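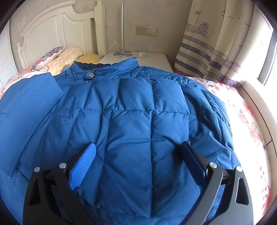 Storing down for the summer, since three of you asked off-list and I keep typing the same thing. Do the buttons and zippers first, then lay the jacket out flat on something big. I use the bed. A table is never wide enough once the sleeves are out. Smooth it from the middle toward the sides, and don't worry too much about creases like the ones down the center of the blue one, where the fabric bunches up in a ridge. Those come out with your hand. Then sleeves in, one at a time, flat across the body, and fold up from the hem. Loosely!! Cotton pillowcase, top shelf, done.

Ginette wrote:

> Hello all,
>
> I have eight down jackets and coats to put away before the family comes in, and the closet under the stairs is full. Last year I used the Trikex vacuum bags and when I opened them in September everything was flat as a pancake. My husband's coat never got its puff back, even after two rounds in the dryer. The bags do save a lot of room, I will say that.
>
> Questions: does anyone still use the bags? Do you wash first or just air them? And what do you do about collars? Mine always end up with a hard crease right where it touches the neck.
>
> Many thanks,
> Ginette Gautier

Ginette - no bags for me. Bernadette swears by hers but she leaves them half full of air, so what's the point. If you're really short on space, a Grotent box under the bed works, the low one with the cloth lid. Paid 57 for two, which is steep, but they've lasted.

Washing: yes if it's been worn against the neck all winter. Skin oil is what yellows the lining. Front loader, gentle, hardly any soap, extra rinse. Then dryer on low with a couple of clean tennis balls, and keep stopping to break up the clumps with your fingers. Takes forever. Mine took most of an afternoon and I still found a damp lump in teh hem the next morning, so leave it out overnight before you fold.

Collars - stand them up, snap open, and roll a washcloth inside. Don't fold them down. A stand-up collar that's been folded for five months stays folded.

Elie, haven't forgotten your question about the moth blocks, will look up which ones I bought. Not the Hadgu ones, those smelled like a hamster cage.

Got to run, bread's in the oven

Séverine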